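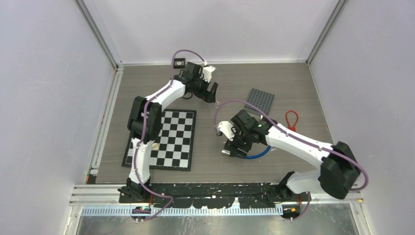 Two months with the Waltix band

Quick one, lunch is almost over. Still wearing the Waltix, mostly for sleep and resting pulse. Mine sits around 60 most mornings – higher after a bad night, no suprise there.

Battery is fine. The app is not. It logs me out, then wants the code again, then shows yesterdays steps.

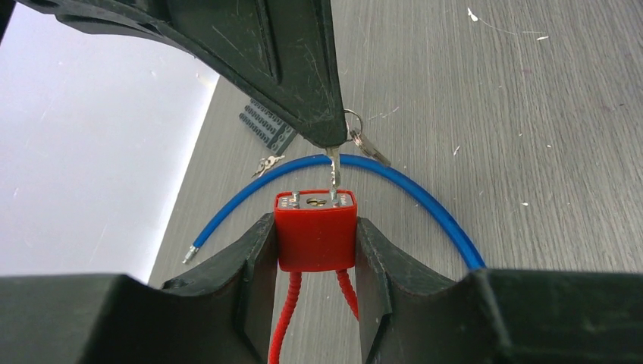 2 min read

Anyway. Points. You get 30 for a full week of wear and I still can't find what they buy. Hrvoje Delić swears by Astolari, says the export is cleaner. Maybe. Don't want to start my history over.

Turned off stress alerts in January. Much calmer since. More when the new strap comes – ordered the gray one.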